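Etano Servo Kit 6 – for school and club robotics

The Etano Servo Kit 6 is a set of six digital servos with one controller board, made for students who build their first walking or gripping models. All parts come in one box, and no soldering is needed. The kit is packed by Tadus in Plestodside.
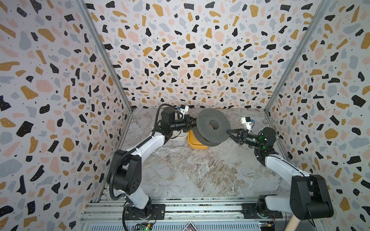
Each servo has metal gears and a cable with a locking plug. The cable is long enough for most desktop models, but please plan its path before you close the joints. A good habit is to lead it along the outside of the link and fasten it with small clips, and to leave a free curve at the elbow. The board takes commands over USB and stores up to 13 positions for each servo.

Order number: 2105
Weight with box: 357 g
Software: Skinner Motion (free download)
Power supply: not included

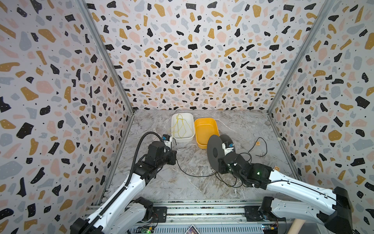
Two arms, with a white and an orange-yellow bin on the floor.

Spare gears and horns can be ordered separately – please write the order number of your kit in the message field. Schools can pay by invoice. Orders placed in August are sent in the first week of September.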